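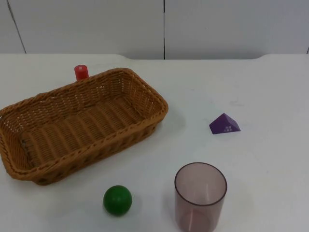 Wicker basket, red cylinder, purple triangular block, green ball and translucent plastic cup on the white table.

Small Items and Containers: Table Gallery

Page last revised 2 November 2020

This page covers the small-item set kept at the Clemden room, with notes on the table, the storage and the way the pieces are recorded. The set is used for sorting and put-away exercises: items are laid out on a plain surface, assigned to a container, and returned to the shelf. Only one layout is shown at present. The entries for the remaining shelves are text only and follow the same order as the shelf list.

The full shelf list runs to 36 entries. An entry can be a single piece or a group of identical pieces kept in one bag. Containers have their own entries.

Basket
Rectangular, rounded corners, flat strands in a tight basketweave. Color is tan to caramel brown. It is the largest piece in the layout and was set down at an angle to the table. Listed under containers, open type. Baskets are stored upright and never nested, as nesting spreads the rim and the weave does not recover. Brush out with a dry brush. Do not wash.

Red cylinder
Small. Listed under blocks, round section. Cylinders are recorded by color first and height second. Store on end.

Purple block
Triangular. Listed under blocks, angular section. The older list filed triangular pieces under "wedges," and a few bag labels still carry that word. Either term will find the entry.

Green ball
Listed under balls. Balls are the only group with a storage rule of their own: they go on the bottom shelf, in a tray with a raised edge. The Skomley shelving has no front lip, and anything round stored above the bottom row ends up on the floor.

Cup
Plastic, translucent. Listed under containers, open type, with the basket. Cups may be stacked for storage but are recorded singly. A translucent cup is harder to pick out against a white surface than a colored one, so the list notes finish as well as color for all cups.

Table
White top with a shallow recess in the rear edge and curved corners at each end of the recess. The surface shows faint grayish smudges. Light comes from above and the shadows are soft. The wall behind is white, in smooth panels with thin dark seams.

The smudging has been raised before. A damp cloth with mild soap is the standard treatment. Abrasive pads are not to be used on the top — they remove the mark and leave a dull patch that picks up dirt faster than the original surface did. Stubborn marks are left alone until the yearly cleaning in February.

Layout notes
A layout starts with the containers. The largest goes down first, then the smaller containers, then the loose pieces. Pieces are placed apart so that each can be lifted without moving its neighbor. A gap of one hand width is enough for blocks. Balls need more room.

Long containers may be set square to the table or turned. The list does not prefer one over the other, but the angle is written down in plain words: "square," "turned left" or "turned right." Degrees were used for a time and dropped. The readings varied more between people than between layouts.

The standard layout sheet has space for 12 items. Larger layouts continue on a second sheet with the same number and the letter B. Sheets are filed by number in the Van Acker binder, which holds 200 sheets. When the binder is full, the oldest sheets move to the Rimosbridge store and a note of the range is left inside the front cover.

Weights
Weights are given in grams and are taken without bag or label. The present limit for any one piece on the upper shelves is 570 grams. Heavier pieces go on the second row or lower. The limit applies to containers as empty weight.

Other shelf entries (text only)

Lids. Kept flat, sorted by diameter. Several have no matching container and are retained for flat-item practice.

Cloths. Folded in quarters. Replace when the hem begins to fray.

Spools. Stored on end, as for cylinders. Empty spools only.

Trays. Stored on edge in the slotted rack. The low tray for the balls stays on the bottom shelf and is not issued for layouts.

Boxes, card. Stored flat and taped on one seam when needed. Remove the tape before returning. A box with a crushed corner is taken off the list.

Spoons. Recorded by length. Wood and metal are kept in separate bags.

Known errors in the list
Two entries for flat lids share a number. The second will be renumbered at the next revision. The heading "open type" should also cover shallow dishes, which are currently filed under trays. The word "wedge" is to be removed from bag labels as bags are replaced — no separate relabeling is planned.

Corrections should quote the entry number and the shelf row. Put them on the sheet at the front of the binder.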